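The trouble with perfect lighting

A visit to Pesham, where robot hands are learning to tidy a table that doesn't exist

By the time I sat down with the woman who runs data collection at Pesham, I had already been told twice that simulation would change everything. I said so. She rolled her eyes, which was a good start.

"It changes the repair bill," she said. "I'll go that far."

Her group gathers demonstrations: a person wearing tracked gloves moves a pair of simulated arms through a household chore, the software records every joint, and the recordings are fed to a learning system called Nuler. The hope is that Nuler, having watched enough people put groceries in a basket, will be able to do it without one. I've heard versions of this hope for years, and I asked what "enough" meant.

"For this chore we've set 600," she said. "Don't ask me to defend the number. It was a budget number before it was a science number."

The chore is packing. There's a wooden table, a basket with a cloth liner and a handful of small things to go in it, and the operator starts each run with the hands up and clear of everything.

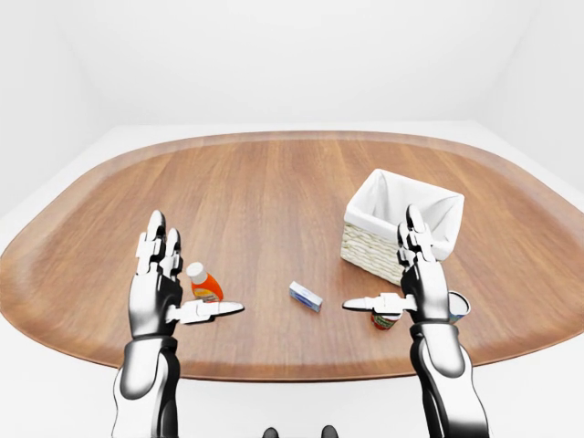
What counts as a good example

Of the demonstrations recorded up to my visit, 102 had been thrown out. I wanted to know who decides, and the answer was less tidy than the company's brochure. Two reviewers watch each run and mark it keep or bin. When they disagree it goes to her, and she admits her mood comes into it.

"A run can end with everything in the basket and still be rubbish," she said. "If the operator dithers over the box for ages, the system learns to dither. It has no idea that was the bit where somebody's nose was itchy."

I put it to her that this makes the whole thing a study of her operators' habits. There are only six of them, and most trained in the same fortnight.

"Yes," she said. "That's a fair complaint. I've made it myself, in writing."

She would like left-handed operators, older operators, and people who have never played a video game. What she has is a roster of patient young people who all reach for the bottle in much the same way. Akdale, the firm that supplies the simulation software, offers a tool that takes one recording and spins it into many, nudging the objects a little each time. She uses it, warily.

"You get more files. Whether you get more information is another matter, and I wish they'd stop putting the two on the same chart."

My own doubts were more basic. The simulated room is white from wall to wall and the light comes from everywhere at once. My kitchen looks nothing like it. Nothing on that table is sticky, and the cans have never been dented by a trolley. The arms are handsome, shiny things, and it is easy to be impressed by them and forget to ask what the recording is for.
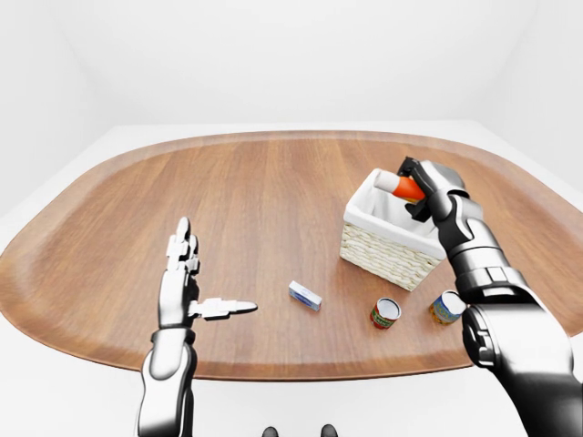 She didn't argue much. Contact is the weak spot, she told me. Simulated fingers can hold on to an object in ways that real ones wouldn't, and an operator who finds a grip that works on the screen will go on using it — nobody can blame them — until the recordings are full of it. The liner is another headache. Real cloth snags and bunches up. She has asked for a stiffer basket and a floppier liner and so far has neither.

So has any of it worked on a real robot? Here she became careful. A trial on physical arms is booked for October at the Soriano workshop, with real groceries and a real basket. She would not guess at a success rate, and I pressed her more than was polite.

"If I give you a figure you'll print it, and then I'll be chasing that figure," she said. "Ask me after."

I intend to. I also asked whether she would let Nuler pack her own shopping, supposing the trial went well.

"Tins, maybe," she said. "Not eggs."

Recent items
Warehouse robots and the long wait for a spare part
Do we need a talking fridge? Readers reply
Who labels the labels? A day with the data checkers
Lawn mowers that get lost

Posted 9/4/19 | Contact the editors | Copyright, all rights reserved | Back to top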